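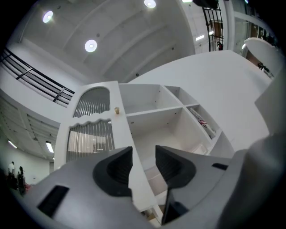
Figure 1. Hand gripper in front of the white cabinet with the frosted glass door.

Stakby project, final report
Section 4: The fault in the hand tracking, and what we changed

4.1 Background

In the Stakby project we teach a robot arm to put small objects on shelves and desks. The arm learns from recordings which are made by a person who holds two hand grippers, one in each hand. Each gripper must give three things to the computer: the opening of the fingers, the position in the room, and the time. If one of these three is wrong, the recording looks normal to a person but it teaches the arm a wrong movement.

We planned 937 recordings and we finished them in July. Only 828 of them could be used for the training. In this section I explain why the other recordings were lost, and also describe the safety matter which made us notice it.

4.2 What happened

The first training with the full set gave a strange result. When the arm moved to the left side of the shelf, it stopped too late and pressed on the edge of the board. The force limit of the arm worked as it should and the motors were switched off. No person was near the arm and no part was broken, but one rubber pad was torn and had to be changed.

We started again with a lower speed and saw the same thing. The arm was not unstable. It went calmly to a place which was 3 cm behind the real edge of the shelf. This told us that the controller was probably good and that the fault was in the data.

4.3 Search for the cause

At first I believed that the calibration of the arm was wrong, and I lost a lot of time with this. I measured the base again and compared it with the values from the installation. The values were the same.

After that I played the recordings one after another and drew the path of both grippers in the same plot. In most of them the paths were smooth. In the bad ones, the path of the left gripper made a small jump and then continued with an offset until the end of the recording. The jump came nearly always when one hand was held high and the other was low near the body.
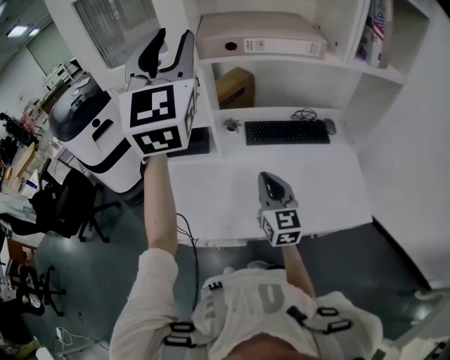 In such a position the marker cube on one gripper can be turned so that only one of its faces is seen well by the head camera. With one face the software has two possible solutions for the angle, and they are very close to each other. Our program, which is called Fimemero, took the solution with the smaller error and did not compare it with the moment before. When it chose wrongly, it kept the wrong angle and corrected the position to fit to it. This is the origin of the offset.

There was also a second fault, and it was my own. Fimemero writes a warning when the position changes too quickly between two pictures. I had set the limit to 300 mm, because with a lower value there were many warnings during the first tests and they disturbed us. With this limit the jump was never reported. I should have looked for the reason of the warnings — instead I made them silent.

4.4 Changes

We made the following changes in the software and in the way of working.

The new angle is now compared with the last one, and a solution which turns the cube suddenly is refused.
If only one face of the cube is visible for longer than one second, the recording is marked and must be looked at by a person.
The limit for the warning can't be changed without a note in the log file.
The arm runs every new model first at low speed and with a foam block in place of the shelf.

The last point was proposed by our partner company Nisby. It costs little time and I think we should have done it from the beginning.

4.5 Result and open points

After the bad recordings were taken out, the model was trained again. The arm then stopped before the edge of the shelf in all the tests we made, also on the left side. We did not try to repair the removed recordings. It would be possible to calculate the jump back, but then we could not be sure about the finger opening at the same moment.

One question stays open. The offset was found only for the left gripper, and by my explanation it should happen to both. Perhaps the left hand was simply held high more often, but I have not checked this. The Ansari group, who will use the recordings after us, has received the list of the marked files together with this report.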